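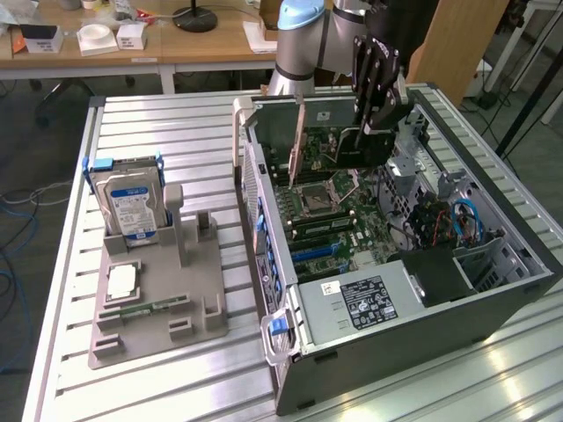
4.2 Why the Old Computers Stay

The inventories we collected from the town offices of Markska and Fultau list 2,493 items described as "retired," a word with no agreed meaning in either town. In Markska it covers anything that has been replaced. In Fultau it covers anything that has been replaced and also, in one memorable entry, a filing cabinet still holding the current year's dog licenses. Of the listed items, 1,175 are desktop computers, which makes them the largest single group, comfortably ahead of chairs.

Both towns have a written disposal policy. Both policies allow a retired computer to be kept for up to two years, after which it is to be wiped and sent to a recycler. We asked office managers to tell us what the policy said, and most did so accurately and in some detail. We then asked them where the old computers were, and the conversation moved to closets.

The usual account in the literature is that offices keep old equipment through neglect. Our interviews suggest something closer to planning, although of a kind that would be hard to put in a budget. Managers spoke of "the spare," a machine held back in case another one failed. When a spare was itself too old to run the software in use, it became a source of parts for a second spare. One manager in Fultau described four machines, each kept for the benefit of the next, the newest of which was also broken. She was aware of how this sounded.

Parts were the reason given most often. An open case (Figure 4) shows its owner a good deal that looks reusable, such as banks of memory slots and blue and black expansion slots, and this impression seems to survive any amount of evidence. We found few cases in which a part had been taken from a stored machine and put to work in another. We found many in which a machine had been opened, looked into, and put back in the closet, sometimes with the screws in an envelope.
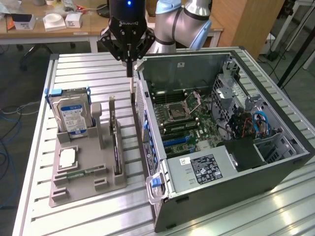 139

Figure 4. Desktop computer case on its side, with the side cover removed.

The second reason was data. Managers who would not trust a recycler with a hard drive were content to leave the same drive in an unlocked hallway for nine years. Jemal, who carried out the interviews (see Appendix B for Mebrat Jemal's field notes), calls this "security by furniture," and we adopt the term here for want of a more dignified one. A computer behind a stack of chairs was felt to be safe. The chairs were also retired.

The third reason concerned paperwork. Disposing of one computer in Markska takes a form with five signatures, one of them from a post that was abolished during the merger with Zarnwood. Keeping the computer takes no form at all. Earlier work by Dương on school storerooms found much the same pattern, and proposed that the form be shortened. The schools responded by issuing a second form to request the short one.

We could not locate almost 300 of the listed items. Managers were untroubled by this and tended to assume the missing equipment was in the other building. Staff in the other building held the reverse view with equal confidence. We return to the missing items in Section 4.4, where the age of the lists themselves is taken up, along with the question of why Fultau's is kept on a computer that also appears on it.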